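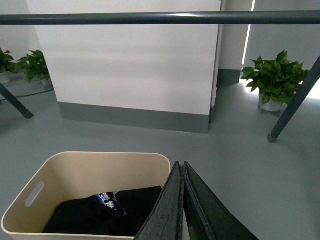 Galleline Research

Marwat Garment Handling Module

Marwat is a grasp planning package for two-finger grippers working with soft goods. It was developed for crumpled clothing in bins, where dark fabric and deep folds make edges hard to locate. The planner uses a wrist camera view to rank raised folds and selects an approach angle that keeps both fingers clear of the bin wall. 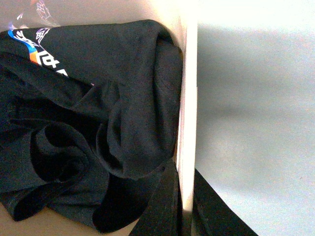
Each ranking is repeated as the gripper closes in, so a fold resting against a wall may be dropped in favor of one with more clearance. The method was evaluated at our Skurnville laboratory on 24 garments, with 7 bin positions for each — results are supplied with the package.

Marwat requires the Gurkix controller, version 2 or later. Orders placed before September include installation support.

Page updated July 6, 2021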